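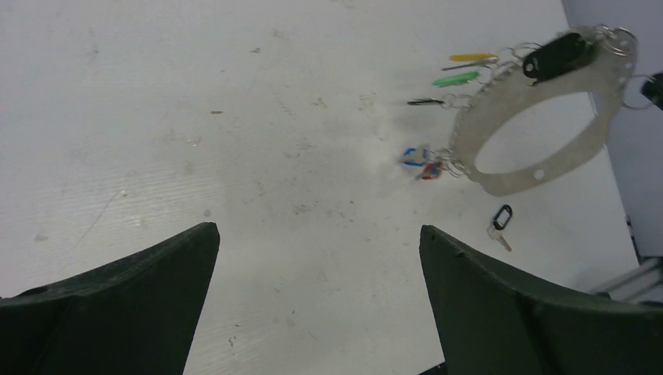

Photo: Roald Tangen

Key rings: sorting before the October audit

Building services at Cluvholm holds 500 keys, most of them on large flat metal rings with holes punched along the rim. Each key hangs from its own small split ring, so one can be taken off without disturbing its neighbors. Head color is a quick aid to finding a key -- yellow, green, black or plain silver -- but the number stamped on the blade is the reference. Colored tags and fobs stay on the ring they were issued with.

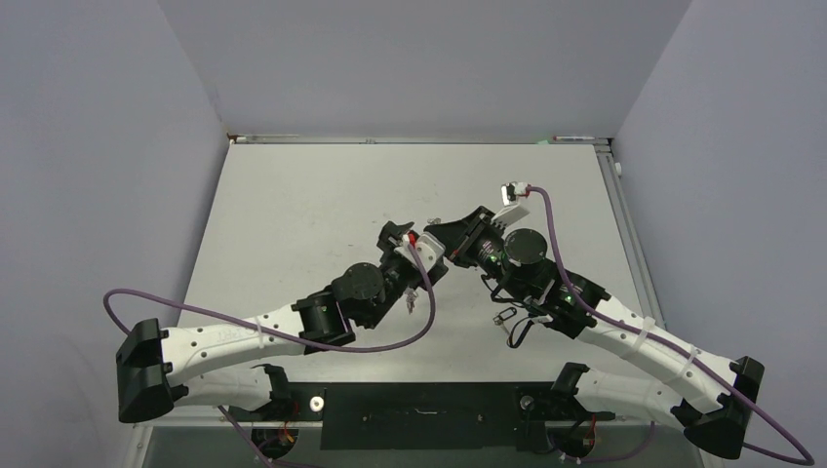
Loose keys are the usual source of error. A key found off its ring goes on a clear, flat surface, tag up, and is checked against the register before it is attached to anything. If the tag and the stamp disagree, leave the key off and send both numbers to Teodor Engström.

Split rings should be replaced when the coils no longer close flat. Stores has 80 in the small size. Do not substitute wire or cable ties.

Rings for the Kwok annex have been checked, 74 keys in all. The Esterach building is next, starting Saturday at the key desk, extension 1875.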